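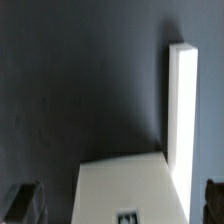
A cream block and a tall white panel on dark gray.

Home > Visits > Workshops & Labs > Open Days
3 min read

I got to Conholm at ten on Monday, far too early, and ended up glad of it. The open day at the Kernthorpe building filled up fast (226 visitors by lunch, according to the sign at the door!) and for the first half hour I could wander the benches in peace.

What I loved was how plain everything is. White parts, black tables, a green wall behind – and then you lean in and the small stuff starts to show. I spent ages over the edges and corners.

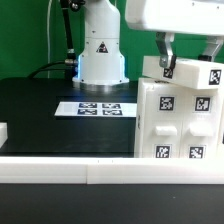

Four square markers on a white card, green wall behind.

The markers were my favorite thing of the day. They're blocky black and white squares, a bit like a crossword somebody filled in too far, and once you've noticed one you find them all over the bench. The Lund leaflet they hand out at the entrance has a whole page of them, which my nephew has already asked to color in.

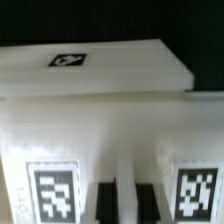 Fine lines across the white block, and a little marker set into the top.

Look at those lines! They remind me of 3D-printed parts, and I could happily have looked at them all morning. I have a printer at home and my own corners never come out so neat. The Tisix table by the stairs was selling bags of sample pieces too, and I came away with 2 of them plus a very good cheese roll.

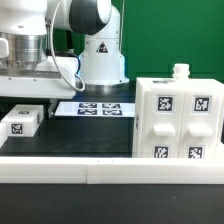 Getting there and getting in

Entry is free, but book ahead. Bus 78 stops right outside, and the parking lot was full by eleven. Wear decent shoes – the floors are hard and there are hardly any chairs. The next open day is in February and I'm going back for the upstairs rooms, which I missed completely.

376 shares | 2 comments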